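How Do You Pick a Hand for a Robot?

Your hand can do a lot of jobs. It can hold an egg, open a jar, pull a sock out of a drawer and turn the page of a book. You don't swap it for another hand when the job changes.

Most robots can't do that. A robot arm usually ends in a tool called a gripper, and each kind of gripper is good at some jobs and bad at others. Before people put a robot to work, they have to try out different grippers and compare them. At the Metgate workshop, that is what Iker Benítez does for most of the week.

Three kinds of gripper

The simplest kind has two stiff fingers that move together and apart, like a clothespin. It is strong and it always closes the same way. It works well on boxes and blocks. It can have trouble with things that are very thin or very slippery.

The second kind uses suction. A rubber cup presses against an object and a pump pulls the air out from under it. Suction is great for flat, smooth things like cards and plastic lids. It does badly with a sweater, because air leaks in through the cloth.

The third kind has soft fingers made of bendy rubber. They curl around whatever they touch. A soft gripper can lift a peach without bruising it, but it may sag if the object is heavy.

What makes a fair test?

Suppose you wanted to find out which of two friends was better at catching. You wouldn't throw one of them a beach ball and the other a marble. You would throw them both the same things, from the same distance, the same number of times.

Robot tests work that way too. In February the Metgate team tested two grippers, which they named Fandent and Motaung. Fandent has two stiff fingers. Motaung has soft ones. Each gripper had to make 300 tries at picking things up. The objects were the same for both, and so was the arm that moved them.

After each try, Iker wrote down one of three words: held, dropped or missed. "Held" meant the object stayed in the gripper while the arm lifted it and set it down again. "Dropped" meant it fell on the way. "Missed" meant the gripper closed on nothing.

Motaung held on 169 times. Fandent did better with hard objects and worse with cloth. The team then changed the shape of Fandent's fingertips and started over from the first try. They couldn't keep the old scores, since those belonged to the old fingertips.

Eyes near the hand

A gripper also needs help seeing. Some robots have a camera on a stand that looks at the whole table. Others have a small camera at the wrist, close to the fingers. A wrist camera gets a very near view, and it goes wherever the hand goes.

There is a problem with that. When the arm moves fast, the camera moves fast too, and the picture smears. You can see the same thing if you take a photo while you spin around. Edges turn into streaks, and it gets hard for the computer to tell where one thing stops and the next begins.

Shiny things cause trouble as well. Foil and glossy plastic throw light back in bright spots. A computer may take a bright spot for part of an object. Black things have the opposite problem. A black cable against a heap of black cloth doesn't show up well at all.

So the people doing the tests try different speeds and different lights. They also use objects that are hard to see on purpose. A gripper that has only met red blocks on a white table hasn't been tested much.

Try it yourself

You need kitchen tongs, a coin, a sock, a spoon and a ball of foil. Try to pick up each thing ten times with the tongs and write down held, dropped or missed. Then close one eye and do it all again. Compare your two lists.

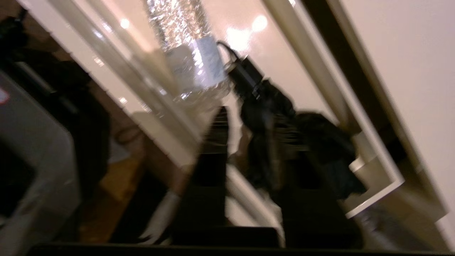
Gaétan Melnyk wrote to us that his class tried the tongs test and the coin was the hardest by far. They taped pieces of rubber band to the tips of the tongs, ran the whole test over, and got more "held" marks for the coin but fewer for the sock, which kept sticking to the rubber when they tried to let go.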